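# Seltby recycling shop trains two-arm cell on computer teardown and drive fitting

SELTBY – A refurbishing shop on the east side of Seltby has spent the fall teaching a pair of robot arms to handle hard drives in used desktop computers. The teaching is done by people. An operator moves the arms by remote control, the system records what the arms do, and the recordings are used to train software that will later try the same job alone.

The shop is run by Tullarell, which takes in office computers at the end of their leases, wipes or replaces the drives, and sells the machines on. The control system comes from Galanis. Work on the cell began in the spring with a single arm, and the second was added over the summer.

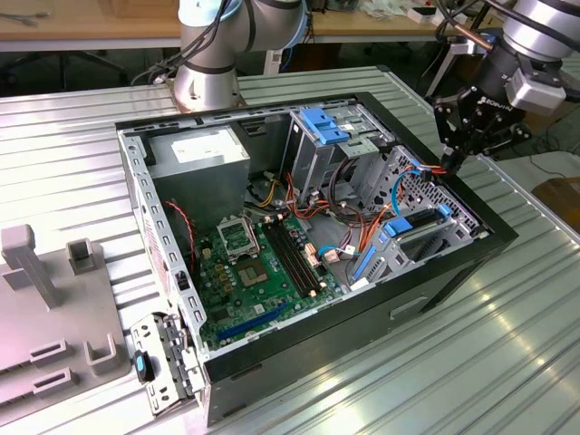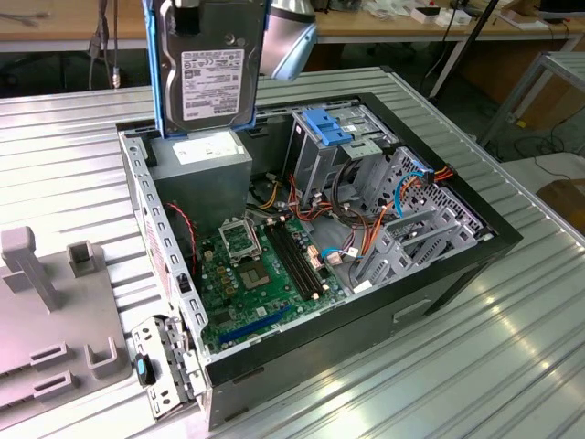
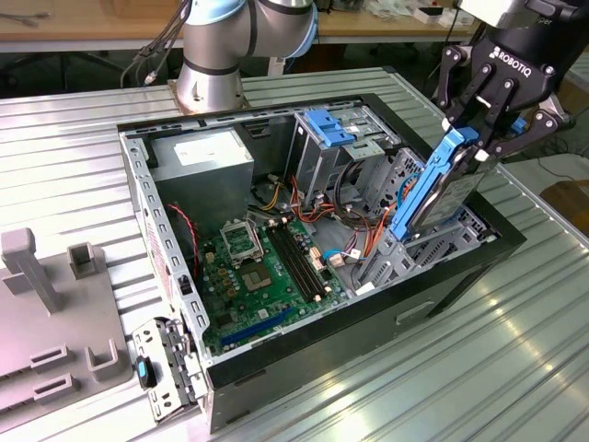

Training on the drives takes up most of the shift at the moment, and opinion about it on the floor is mixed. One of the bench technicians told this paper that the arms are slower than any person in the building and that he would rather see the money go into a second wiping station, though he added that he has stopped dreading the weeks when 60 identical towers come in on one truck. Those are the weeks the company has in mind. A batch of matching machines means the same drive cage, the same tray and the same short reach to the bay, over and over.

## How a session works

An operator sits at a desk with a pair of hand controllers, one for each arm. Moving a controller moves the matching arm. Squeezing a trigger closes the gripper. The operator can look straight at the table or at a screen that carries the camera views, and Tullarell asks people to use the screen for most of the session. The software being trained will only have the cameras and the arm readings to go on, and the company wants the recordings to show moves that can be made from that information.

Each attempt is recorded as one run. It starts with both arms parked and ends when the operator presses a foot pedal. The operator then marks the run as good, poor or failed. Poor runs are kept in a separate folder. A failed run is kept too, with a short typed note saying where it went wrong.

Tullarell has 1,130 runs on file from the current round. Of those, 553 are marked good. The company said the share of good runs has gone up since September, when it changed the way operators are trained and cut sessions to 40 minutes with a break after each one.

Most of the failed runs have the same cause. A drive in its tray has to go into the bay nearly straight, and if it leans it catches on the edge of the cage. A person feels the catch and wiggles the drive without thinking. An operator at a desk feels very little through the controller and tends to keep pushing. The arms are set to stop when the force goes over a limit, and when that happens the run is over.

Galanis changed the controllers in October so that they buzz when the force starts to climb. Operators said the buzz helped, mostly with the last half inch of travel. The company has also asked them to back off and try again when they feel it, and to leave the second try in the recording. Early on, people were restarting the whole run after any small mistake, and the trained software had no idea what to do after a bad first contact.

## Teaching by hand

For some steps the shop has gone back to a simpler method. The arms can be put in a free mode in which a person takes hold of the wrist and moves it by hand while the positions are saved. It is used for the parking positions, for the path over the edge of the case, and for any move where the arm only has to get from one place to another without touching anything.

The hand-taught paths are short and there are few of them. They are stored by case model and loaded when a tower of that kind is put on the table. If a new model comes in, a technician can teach the paths in a morning. The drive work itself is still recorded by remote control, in part because a person standing over the case with a hand on the wrist blocks the cameras.

Safety rules are different for the two methods. In remote sessions the area next to the arms is kept clear and the operator stays at the desk. In free mode the arms are limited to a slow speed and a second person stands by with a stop button. Sessions of both kinds are logged on a clipboard by the door as well as in the system – the clipboard was the technicians' idea.

## What the software can do so far

The software has been tried without an operator on one case model. In the latest trial, held on a Wednesday evening after the shop closed, it was given a tower lying open on its side and asked to place one drive. It was given 4 tries before a person stepped in. Tullarell would not give the full results but said the software did best when the case was set down squarely, and had the most trouble when loose cables lay across the opening of the bay.

Cables are the part of the job the company talks about least happily. They lie differently in every machine, even in machines of the same model bought on the same day. Operators have been told to move a cable out of the way with the gripper when they need to, and to do it the same way each time if they can. Whether that will be enough to teach the software a habit is an open question at the shop. One plan is to have a technician tuck or clip the cables before the tower goes to the cell. That would take less than a minute for each machine, but it would put a person back into a step that was meant to run alone.

Plugging in the drive cables is not part of the current round. Galanis has said it would like to record some runs of it next year. Tullarell has not agreed to that yet and says it wants the drive placement settled first.

## Jobs and costs

Tullarell said it does not plan to cut staff because of the cell. Three technicians have been trained as operators and rotate through the desk, and they are paid an extra hourly rate for the time they spend there. The company would not say what the system cost. It leases the arms and pays Galanis a monthly fee that covers the control software and repairs.

Operators are not paid by the run. The shop tried a small bonus for good runs early in the project and dropped it after two weeks. People rushed, and a number of runs marked good turned out on review to have the drive sitting crooked in the bay. Since then a second technician looks over a sample of the recordings every Friday and can change the mark.

A second site may follow. Tullarell has a smaller shop in Wimdale that handles mostly compact desktops, which have their drives mounted flat under a cover. The recordings made in Seltby would be of limited use there, and the company expects that operators in Wimdale would have to start a new set. It does think the hand controllers and the way of marking runs could be carried over as they are.

The current round is due to end in December. After that the cell will be shut down for a week so the table fixtures can be changed, and a new round will start with a different case model. Visits for local schools, which were put off during the summer, are expected to resume once the new fixtures are in. Groups will watch from behind the rail and will not be able to use the controllers.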